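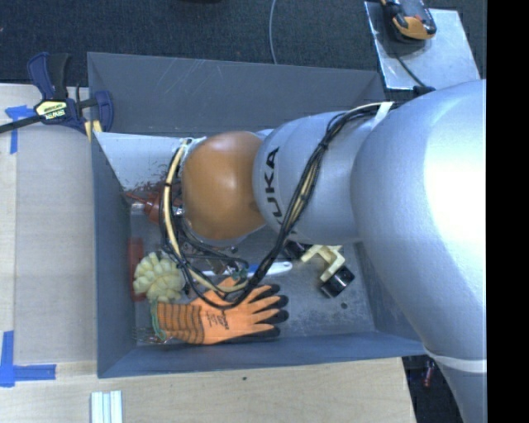 Mixed bin before sorting, grey sheet walls.

Sorting a mixed bin

Work from the walls towards the middle. Lift out tall or narrow items standing against a side wall first and lay them flat on the bench. Take rounded items next, as they roll into any gap left open. Gloves go in the textile tray, in pairs where possible.

Do not pull on tangled strands. Free them from whatever lies underneath, then coil and tie.

Weigh each tray and enter the figure on the Kidberg sheet. Trays over 7 kg are split. Wipe the floor of the bin and check it for small parts before refilling.

Corrections to Heather Moffat by Monday.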